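Bowl (kitchenware)

From Tableware and Kitchen Things, an open reference

A bowl is a round, open-topped dish or container, deeper than a plate and generally wider than a cup, used for preparing, serving, storing and eating food. It is among the oldest of all household objects, and there can be very few homes anywhere in the world that do not have at least one tucked away in a cupboard, even if it is only the chipped one that comes out for cake mixture. This article deals with the ordinary household bowl, and in particular with the plain, undecorated kind that moves so happily between the worktop, the fridge and the table. Bowls made for washing up, for sport and for musical use have their own entries.

Name and meaning

The English word comes down from the Old English bolla, and has relatives in several of the Germanic languages. In everyday speech it is used rather loosely. A small deep dish might be called a bowl in one house and a basin in the next, and in much of Britain the word basin still clings on for the pudding basin, which has steeper sides and a thick lip for tying down a cloth. The word can also mean the contents, as in "a bowl of soup", and the rounded part of other things altogether, such as a spoon or a pipe.

Shape and parts

Most bowls share the same few parts, whatever they are made of. The rim is the upper edge, and may be thin and even, rolled outwards, or thickened for strength. A thin rim is pleasant to drink from and pours fairly neatly, while a rolled one gives the fingers something to hold on to when the bowl is heavy with dough. The wall is the curved side running down from the rim, and the well is the lowest part of the inside, where the last spoonful always gathers.

Underneath comes the base, which is nearly always narrower than the rim. On pottery bowls there is often a raised ring called the foot, which lifts the body a little way off the table and gives the potter somewhere to leave bare of glaze. Moulded bowls may have a foot as well, or may simply be flattened at the bottom.

The depth of a bowl in relation to its width decides a good deal about how it behaves. A shallow bowl cools soup quickly and shows off a salad, but it slops. A deep one keeps its warmth and its contents, and stands up much better to whisking. The cook and teacher Catríona Flanagan, whose kitchen handbook Skiketti has a whole chapter given over to bowls, suggests that a household buying only one should choose it "deeper than you think you want, and plainer than you think you'll like", advice that has been repeated by a good many home economics teachers ever since.

Materials

Pottery and porcelain. Fired clay has been used for bowls for thousands of years and is still the first choice for the table in many homes. It holds heat nicely, it can be glazed in any colour, and it has a comfortable weight. Its great weakness is of course that it breaks.

Wood. Turned wooden bowls are light, warm to the touch and lovely to look at. They suit bread, fruit and salad, and need a wipe of food-safe oil now and again. Long soaking will swell and split them.

Metal. Stainless steel bowls are favoured in professional kitchens, as they are hard to damage and can be stacked in great towers. They chill fast over ice and warm fast over a simmering pan. Enamelled steel was once the everyday bowl of many country kitchens and has come back into fashion.

Glass. Heat-resistant glass lets the cook see what is going on at the bottom, very helpful with custards and bread dough. Glass bowls tend to be heavy for their size.

Plastic. Plastic bowls became common in the middle of the twentieth century and brought with them a cheerful flood of colour – pinks, yellows, pale greens and blues. They are light, they are quiet, and they bounce. Melamine is the hard, shiny type often seen on picnics, and polypropylene is softer and slightly more bendy. Not all plastics are suited to the microwave, and it is worth turning the bowl over to look for the maker's mark before trying.

Colour and finish

The colour of a bowl may seem a small matter, but people grow surprisingly fond of one colour or another and will go to some trouble to replace it. White remains the usual choice for restaurants. In the home, soft colours such as cream, pale blue and the various pinks (rose, salmon, shell) have come and gone several times over, and were especially well liked in the 1950s and again in recent years.

Finish matters nearly as much. A glossy surface wipes clean with very little effort but shows every scratch made by a fork. A matt one has a gentler look and hides small marks, although tomato and turmeric can settle into it and be very stubborn about leaving. Because the inside of a bowl is curved, even a matt finish will catch the light at one point or another, and a single colour can seem to run from dark to pale across the hollow. The potter Afonso Caldeira used to set his students to paint one plain bowl in one plain colour, and reported that they always asked for more tubes of paint.
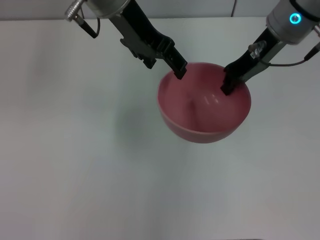

Sizes and uses

There is no fixed standard for bowl sizes, and makers go very much their own way. In British kitchens the following are the ones most often met with.

Dipping or pinch bowls hold salt, sauces and measured spices.

Cereal bowls are the workhorses of the breakfast table, and do extra duty for soup, ice cream and leftover rice.

Pasta bowls are wide and shallow, halfway to being a plate.

Mixing bowls are the largest in the ordinary cupboard, and are often sold in nests, one inside the other. The catalogue of the housewares firm Clisteo listed its biggest nested set under the number 3587, and older shop assistants are said to have asked for it by that number alone.

Serving bowls are made to be passed round the table or set in the middle of it, and are the ones most likely to be kept for best.

Care and storage

Day-to-day care is simple enough. Warm water, washing-up liquid and a soft cloth will do for nearly everything, and dried-on porridge will give way after a soak (wooden bowls excepted). Scouring pads should be kept away from plastic, as the fine scratches they leave will hold on to stains and grease. For a stained plastic bowl, a paste of bicarbonate of soda and water, left on for an hour and rinsed well, often does a great deal of good.

Bowls of the same shape stack well, but it is kinder to put a sheet of kitchen paper between glazed ones. Nasrin Asadi, in her short guide to small kitchens, recommends stacks of no more than 5, and keeping the most-used bowl on top whatever its size. Two bowls that have jammed together can usually be parted by standing the lower one in warm water and putting a little cold water in the upper, though this should be done gently with glass.

Collecting

Household bowls are modestly collected, and plain ones can be bought for very little. Gerd Hinrichs's collection of everyday kitchen bowls, catalogued under the title Atetero, runs to 339 pieces, only 2 of them with any painted decoration.

See also

Basin
Colander
Mixing bowl
Pudding cloth
Tableware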